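Let People Move the Arm

By Adwoa Yakubu

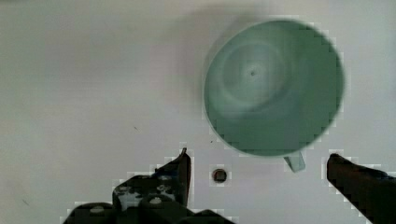
I have spent two years teaching robot arms to do small chores, and I still think the best way to start is to put a person's hands on the controls and let them do the job. Write the code later, or never. My whole argument is that people know far more about moving things than they can say, and showing is how you get at it. Take a pale green cup with a short handle, on a plain white surface. Ask ten people how to pick it up and they will say "grab the handle." Then give them a gripper with two dark fingers and the view from the wrist, looking almost straight down, and they slow right down. They hold the fingers open just short of the cup. They think about the angle. That pause is full of knowledge, and I would love to see more of it end up in our machines!

At Wusden, where I work, we record people doing tasks by remote control, using a small hand-held lead arm that the big arm copies. Last December we went through a stretch of 200 cup pickups, all done by the same two people, Dalibor Doležal and Kristýna Murín. Dalibor comes in low and turns the wrist late. Kristýna turns the wrist first, way out in open space, and then glides in. I could tell you whose run it was within a second or so of playback (and I got a bit smug about it). Both ways are good. The arm we trained on the two of them together was more flexible than the one trained on Dalibor alone, and when it came in crooked it had some idea of how to get straight again.

That last bit matters most to me. Early on we threw away every run with a fumble in it. Kristýna argued against this for weeks and I am glad she kept at it. A run where the fingers drift wide, stop, back up and try again shows the robot what to do on a bad day. If all it has ever seen is smooth, perfect work, then the first small slip puts it somewhere it has never been.

Now, there are fair complaints. Teaching this way is slow and it wears people out. Our full set for the kitchen tasks is 1,721 runs, and somebody's shoulders paid for every one of them. My friend Sang-wook Bae does most of his training in simulation, and he likes to remind me that his computer can practice all night while I am looking for a heating pad. He's right, and I would happily use both. But when his simulated arm met a real cup it shoved the thing sideways before closing on it, and he ended up borrowing our lead arm for an afternoon to show it a better approach.

I also have a soft spot for guiding the arm directly, where you take hold of it and walk it through the motion. You feel the weight. You feel when a joint is near its limit. The trouble is that your own body gets into the camera view, and you are looking at the cup with your eyes when the robot will only have its wrist camera. Remote control makes you work with what the robot sees, and I think that makes you a fairer teacher.

So if you run a lab or a shop and you have an arm sitting there, invite in someone who doesn't write code. Let them have a whole morning with one cup. Save the bad runs too, and sit with them afterward while they watch the playback, as they will tell you things about their own hands that they didn't know at breakfast.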